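Porkwood chores set – README

version note 2018-07-22, still moving files around, paths may break

What this is
Short recordings of household and small shop jobs, done by people holding a gripper tool. We wanted to know which chores a machine could take on now and which ones are still years off. Short answer – hard flat things, mostly fine. Anything soft, not yet.

Contents
158 recordings, 23 chores, 5 rooms. Wiping, stacking, sorting hardware, opening drawers, handling covers and throws. Birham is the kitchen part, Virág is the workshop part. Garnico is the playback script, not the data, people keep mixing these up.

Layout
One folder per chore, one subfolder per take. notes.txt sits next to each take. Read it, the start times are in there and not in the file names (sorry, will fix in July if theres time).

Known problems
- 7 takes have no notes.txt
- clock drift between video and finger width in the Virág folders, use the offsets file
- "fleece" and "cover" labels are used for the same thing in older notes
- lighting changes mid take in some kitchen ones

Soft goods
Worst category by far. Pile hides the edge you need to grip, so the planner guesses depth and guesses short. Going in from underneath gives it something hard to aim for, as with the dark gray plate under this fleece. Still would not leave it alone with one. People do this by feel and dont even look. 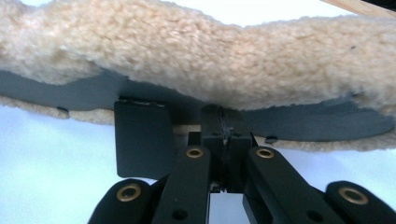

Solène Marty
Data and labeling, Porkwood

Labels
Each take is marked done, partial or dropped. Partial means the job was started right and not finished. Marked by hand, by me, so expect a few wrong ones – send the folder name and the take number and I'll recheck.

Not included
Force readings. Anything with water in it. Stairs.

Use
Fine for research and teaching. Ask before reposting the whole set, the mirror is slow and we'd like to know where copies end up.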